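Ticket 3942
Subject: Board rocks on pegboard table, small blocks tip and drift
Opened by: Nesrin Türkmen
Product: Bresel solid wood work board, wide
Location: Activity room 2, Tremden Learning Centre
Priority: Normal
Status: Closed

Original report

The new Bresel board in room 2 won't sit flat on the pegboard table. If you press on the near left corner it goes down and the far right corner comes up. When you let go it knocks back. The small coloured blocks we use for the sorting activity move when this happens. The taller ones fall over.

The old board (the white melamine one) never did this on the same table. It was thrown out in June when the corner swelled, so I can't put it back to compare.

I have tried turning the board end for end. It still rocks, but on the other pair of corners.

I need the room working by the next intake. The sorting groups use it every morning.

Nesrin

First response, Wenel Furnishings support

Hello Nesrin,

Thanks for the report. A board that rocks on two opposite corners is usually one of the following:

- the table is out of level or twisted
- something is caught under the board
- the board has a twist in it
- the feet or pads under the board are uneven

Please check these in that order and let us know what you find. For the first one you need a long straight edge, such as a metal ruler or a level. Lay it corner to corner on the bare table, both ways, and look for light under it.

Please don't screw the board down to the pegboard to pull it flat. It puts strain on the glue lines and can open a seam.

Loan Lò

Update, Nesrin

Checked the table. I took everything off and used the 100 cm level from the maintenance cupboard. Corner to corner one way there is no light. The other way there is a thin line in the middle, but it takes a sheet of paper and not two. The table legs are all on the floor. I adjusted one foot by half a turn anyway and the bubble is now centred both ways.

Put the board back. Still rocks.

Nothing was caught underneath except one peg cap, which had been sitting in a hole and standing a bit proud. I pulled it out and thought that was it. The rocking got less but didn't stop.

The board doesn't have feet. Was it supposed to come with some? There was nothing else in the carton.

Update, Loan

No feet on that model. It ships bare, for use on a bench or a table. We sell a cork pad set separately, and I'd hold off on buying it until we know what the board is doing.

Two more checks, please:

1. Stand the board on its long edge and look down its length from one end, the way you would check a length of timber. If the far end looks turned against the near end, it has a twist.
2. Lay it on a floor you know is flat and press the corners. If it rocks there too, the table is in the clear.

Also, where was the board stored before it went on the table, and how close is it to a heater, a window or an air vent?

Update, Nesrin

Done both. On edge, it does look slightly turned at one end. On the vinyl floor in the hallway it rocks, same two corners. The gap is smaller than on the table but you can feel it.

Storage: it was in the carton, leaning against the wall in the supply room, for most of a month before anyone had time to unpack it. That room has the hot water tank in it. In room 2 the table is under the ceiling vent. I hadn't thought of the vent.

One other thing. When I tested with the blocks this morning, they drifted even when nobody was touching the corners. Bùi from the afternoon group says it's the kids leaning on the table. I think that is a separate problem but I'm putting it here so it's written down.

Update, Loan

That fits. Leaning in a warm room for weeks will put a small twist in a glued board, and a vent blowing on the top face keeps it there. The top dries faster than the bottom and the edges try to lift. It's a small movement and usually comes back if both faces get the same air.

Please try this before we talk about a replacement:

1. Clear the board and take it off the table.
2. Wipe both faces with a barely damp cloth. No cleaner, no soaking.
3. Lay it flat on four battens of the same thickness, so air gets underneath. Put it away from the vent and the tank.
4. Put an even weight on the two corners that lift. Books are fine. Put a clean cloth under them so they don't mark the wood.
5. Leave it for a week. Turn it over halfway through.
6. Check it again on the vinyl floor.

While it's off the table, close the louvres on the vent or turn them toward the wall.

On the drifting blocks: pegboard tables flex more than a solid top. If someone leans on the edge, the middle gives a little. Check that the cross rail under the table is tight. There should be two bolts at each end of it.

Update, Nesrin

Board has been on battens in the office since my last note. Used the phone directories and a box of paper for weight. Turned it once. Vent is now aimed at the wall.

The cross rail was loose. One bolt was finger tight and the other one at the same end was missing. I replaced it with one from the spare bag and did them all up. The table is much stiffer. I'd say that was most of the drifting.

On the vinyl floor the board no longer knocks. If I push very hard on one corner I can get a sheet of paper under the opposite one. I'm happy with that.

Put it back on the table and set some blocks out in groups, with space between, the way the morning session has them. Pressed on all four corners and leaned on the near side. They stayed standing.
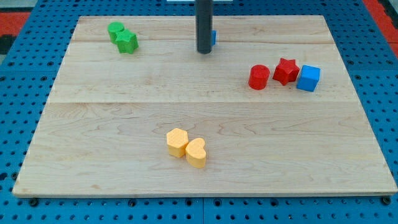

Loan replied that the result was good enough to leave alone, and that a gap of one sheet of paper under hard pressure was within what Wenel accepts for a solid board that width. She asked for one more check in a month, after the heating season settings change, and said to send the reading even if it was fine.

She also answered a question I had asked by phone, about whether the seams on the top face were cracks. They are the joins between the planks. You can see them and sometimes feel them with a fingernail, and that's normal. A crack would catch a piece of thread if you dragged it across. I tried it with sewing thread along both seams and it didn't catch.

Last points from the call, so whoever has the room next can find them:

Wipe the top with a dry cloth after each session. If there is paint or glue on it, use a damp cloth and then wipe the underside as well.

Don't leave it leaning. If it has to come off the table, lay it flat, on the battens. They are on the bottom shelf of the supply room, taped together.

A non-slip mat under the board is all right if it's the open mesh type. A solid rubber mat holds moisture against the bottom face.

Check the cross rail bolts at the start of each term. The hex key is on a string under the table.

Cork pads: not needed for now. The quote was $87 with shipping, and Loan has left it open in case we want them for room 1.

Follow-up, one month later, Nesrin

Checked on the vinyl floor and on the table. No knock on either. One sheet of paper under the far right corner with hard pressure, same as before. Bolts still tight. Vent still turned to the wall.

The afternoon group has asked for a second board in the same size. I'll send that as a new order and ask for it to be unpacked on the day it arrives.

Resolution: board twisted by storage and vent, corrected by resting flat. Table cross rail tightened, one bolt replaced. No parts supplied under warranty.

Closed by: Loan Lò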